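Poltov launches Clear Table, a ten-minute tidy-up guide for shared tables

For immediate release, January

Hi, I'm Vy Tô, and I look after home and office projects at Poltov. I've been waiting months to share this one! Our new guide, Clear Table, is out now, and it's all about the table everybody uses and everybody leaves stuff on.

You know the one. Somebody sets down their glasses at lunch, somebody else borrows a marker, a plate wanders over from the kitchen, and by four in the afternoon there's no room left for a laptop (or a sandwich, which in my case matters more).

We asked people at 17 small offices and workshops to tell us what ends up on their shared tables, and we got 209 replies. Cups came up the most. Tissues were a close second, and then pens and markers, which I would have bet money on for first place. I lost that bet to my whole team and I'm still paying it off in coffee.

What's in the guide

Clear Table is 13 pages long and printed on heavy card, so you can leave it standing on a shelf. Each page covers one kind of clutter and where it might live instead. There's a page on dishes, a page on things that belong to one person, and a page on trash, which is my favorite because it's the shortest.

We tried the routine out with our friends at Erkora and Kimaro, and they were very frank with us. An early draft asked people to wipe the table first. Kimaro's team pointed out that you can't wipe a table with a plate and a pair of sunglasses on it, so trash now comes first, then dishes, then everything else, and the wiping waits till the end.

Start with the tissues

Crumpled tissues go before anything else gets moved. The tissue box can stay put, but the used ones get picked up, and so does any cup that's tipped over on its side. Sunglasses go back in their case if the case is sitting right there, and markers get gathered up together.

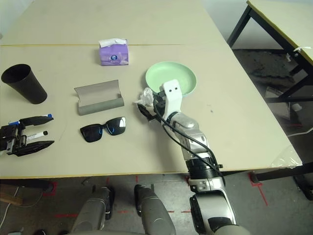
Where to get it

The first printing is 200 copies, and they're free to any office, school or club that asks. Zerkness is handling the mailing for us. Write to the Poltov front desk with your address and how many you'd like, and please tell us what's on your table right now. I read every one of those notes!

Media contact: Vy Tô, Poltov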